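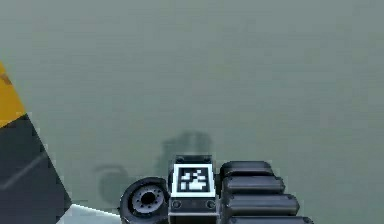 A robot gripper against a grey-green surface, computer rendering.

Muvdale College has 614 students and, as of July, a Donor Recognition Framework. I have read it twice, once with a biscuit.

Under the Framework, anyone giving enough money may have a room named after them. The Tierney Room used to be Room 2, and students could find it because it came after Room 1. Now it sits between the Vemon Suite and a cupboard, which is still available if you have 230 pounds and a forgiving nature.

I don't mind donors. The Stestard bursary paid the bus fares of two of my evening students last year, and both of them finished the course. What puzzles me is how readily people will pay for a door plaque when bus fares go begging. A plaque gets a ribbon and a tray of sandwiches. A bus fare gets a receipt, if the driver is in the mood.

Conall Mac Mathúna, who chairs our foundation, tells me that naming rights "open the conversation". Perhaps they do. I would like the conversation to move on fairly soon to childcare, the library shutting at five and the price of a second-hand anatomy textbook – all dull things, and all reasons people leave before Easter.

So name the bus fares. Call them the Tierney Fares and print it on the tickets in gold. I'll bring the sandwiches myself, and I'll even wear a tie.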